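Residencies > Painting > Progress reports

Second report to the Henríquez fund: the Tristside painting residency

We are at the midpoint, and I'm delighted with how the studios look right now! Dardo Escobar has finished five of the large harbor canvases he proposed, and he has started letting the underpainting show through along the waterline (a real change from the tight work in his application). Garnet Wong is slower and happier for it. She scraped back two panels in March and rebuilt them in thin layers of egg tempera, and the greens have a depth I hadn't seen from her before.
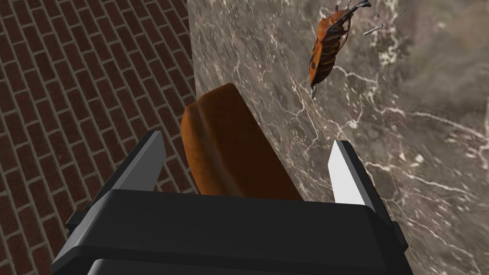 Brown block against grey marble, with the gripper reaching in.

Open studio evenings brought in 262 visitors, well past what we hoped for when we wrote to you. People stayed and talked, mostly about color, and Ignacio Bravo sold his first painting to a couple from Stindley who came back twice to look at it.

Spending is on track. Stretchers and linen cost more than planned, but Suvotow gave us a good price on framing, so the materials line should come out even. The one item still open is the transport quote for the spring show.
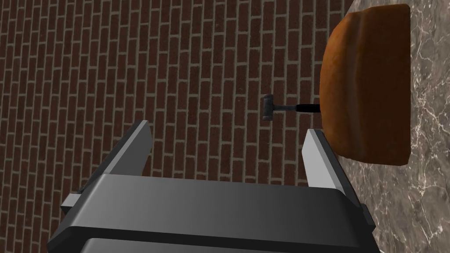 Facundo Pereyra is writing the catalog essay and has recorded long conversations with all the painters. We plan to hang 12 works in the main room and keep the side gallery for studies and sketchbooks. I'll send the floor plan with the next report, along with the final transport figure.

Vernon Lapointe
Residency coordinator

Filed under: Painting, Artist Residencies, Funder Updates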